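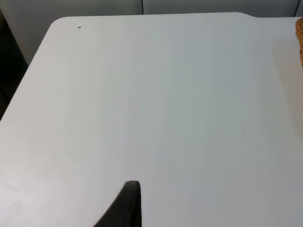
April, 08:40. Damevar cell. Gripper cycle counter at 1,683, service due at 2,000. Finger screws checked with the Haslinger key; 2 were slack and are now tight. Wrist camera lens cleaned. Table still has specks on it, so it needs another wipe before the camera check.

Re-taught the approach to the basket from the left, fingertip kept just clear of the surface. 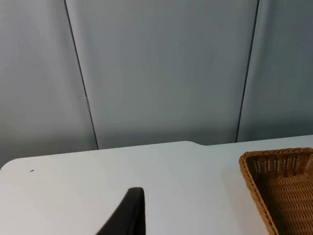
Sharon Lema thinks the approach should start higher until the new pads are on. Changed it, saved as program 389.

Overhead check next. Basket on the table, blue ball in a corner against the wall of the weave, the worst place for the fingers. 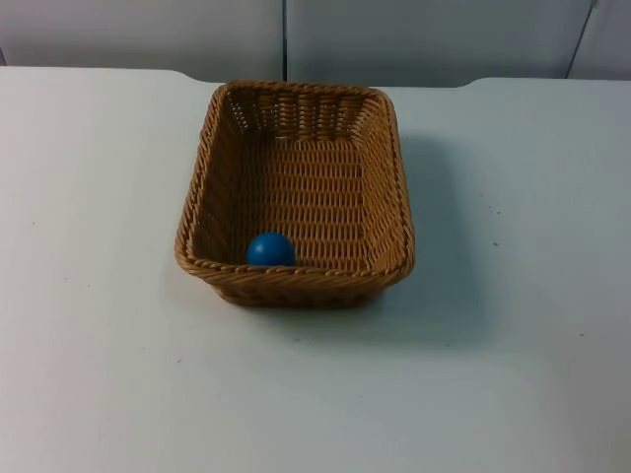
Silvan Zürcher asked whether the wrist offset had been zeroed after the screws were tightened. It hadn't. Doing that before the next run.

Recent entries
Rostance cable chain, replaced clips
Tevero pads, order and fitting
Wrist camera focus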